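Speaker notes: Living next door to a shutdown
Community information evening, Sinbridge Hall, 20/08/2024
Speaker: Areeba Mohmand, site neighbours' liaison, Prarkia

Before starting

Let people get their tea and find a chair. Mention the exits, the washrooms down the hall and the sign-up sheet for text alerts by the door. Say hello to the Nigatu Road folks by name where I can, they came out in the rain last time and I'd like them to know I remember.

Opening

Good evening, everybody, and thank you so much for coming out on a weeknight when I'm sure there was supper to clean up and homework to argue over. My name is Areeba, and if you've ever phoned the neighbours' line about a smell or a rumble or a light that wouldn't quit, there's a fair chance it was me who picked up. I like those calls, even the cross ones, so please keep making them.

Tonight I'd like to talk about noise at night during the big maintenance stop at the Fana unit. I'll touch on traffic near the end, but noise is what most of you wrote to us about after the April stop, so noise gets the bulk of the evening.

(Pause. Ask who was living here during the April stop. Let them put their hands up and have a grumble if they want one.)

What makes the racket

I used to think of a plant as loudest when it was running flat out, and for years I told my own mother so. The steady hum you hear most of the year is compressors and fans, and after a while your ear tucks it away behind everything else. A stop is a different sort of sound. It comes and goes. You get a vacuum truck starting up, then a quiet spell, then somebody drops a scaffold tube on concrete and you're wide awake looking at the ceiling.

The people who wrote to us described three kinds of noise mainly, and I'll take them in the order they came up.

First there's the steam blowing. When we clean out a line with steam it roars, and it can roar for a good long while. Next, high-pressure water cleaning, which is more of a hiss with a whine on top of it. And then reversing alarms, which I've come to believe bother people more than the other two put together. Ibsa Mamo, who looks after our contractors, is nodding at the back there. He has heard me on this subject before.

(If Ibsa isn't at the back, skip that bit!)

What we've changed

Steam blowing now stays inside daytime hours, between 8 in the morning and 4 in the afternoon. If a blow isn't finished by then, it waits for the next day. The maintenance planners didn't love this, I'll be frank with you, and Amanuel Belay had to redo a good deal of his schedule, but it's been agreed and it's in the work permits.

The water cleaning has moved to the wash bay on the river side, with acoustic panels along the edge that faces your houses. It means hauling the exchanger bundles a bit farther, so you may see them going by on the flatbed. They look alarming, like a great big rusty hairbrush, but they've been drained and wrapped before they leave the unit.

On the reversing alarms, the vehicles working nights will carry the broadband type, the one that goes "shh-shh" in place of the beep. It fades much faster with distance. There will be up to 9 vehicles on the night shift, and Ibsa's team checks each one at the gate.

(Play the two sound clips here. Beep first, then the shh-shh. Saron Sisay is on the laptop. Wait for her nod, because last time I talked right over the first one.)

What you can expect, week by week

The first week is cooling down and emptying. You'll see more flare than usual, with a bit of a rumble on still evenings. The flare is where leftover gas gets burned off safely, and a big flame on the first couple of nights is part of the plan.

The middle weeks are the inspection and repair work, with cranes, lights and a lot of people in coveralls. We've turned the light towers so they point in toward the plant and down. If one gets bumped around and is shining in your bedroom, call us and somebody will go and turn it back. It's a quick job and they don't mind.

The last week is starting up again, and the flare comes back for that. Startup carries on around the clock once it's begun, so it's the one stretch where I can't promise you quiet nights.

If it's keeping you up

Ring the neighbours' line, any hour. Tell us what it sounds like and which way it seems to be coming from. Do tell us whether you're hearing it indoors or out, too. With the windows shut and the television off, a low hum in the living room is a useful thing for us to know about, and Tsion Mamo can bring a sound meter over and leave it with you for 2 nights.

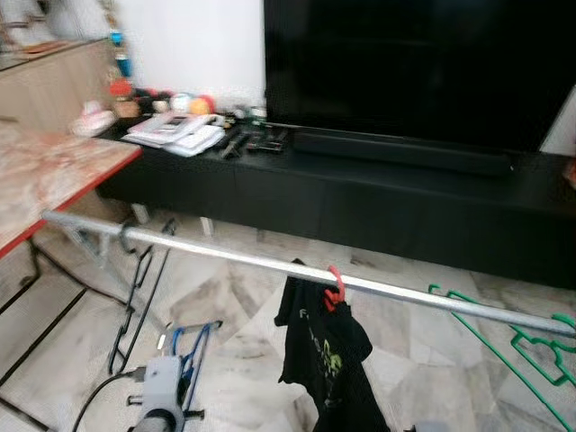

Traffic and parking

Shorter section, keep it moving. Contractors park in the east lot and come in by shuttle. Shift change is staggered so it misses the school run. If you find a contractor's truck across your driveway, take down the plate and phone it in, and we'll have it moved.

Questions

Leave plenty of time. Somebody will ask about the dust on the cars, and Amanuel has the answer on that one. If the seniors' residence asks about a direct contact for the night nurse, say yes and get the number from them before they go home.

Thank everyone again. Leftover squares go home with whoever wants them, there are paper plates and foil by the urn.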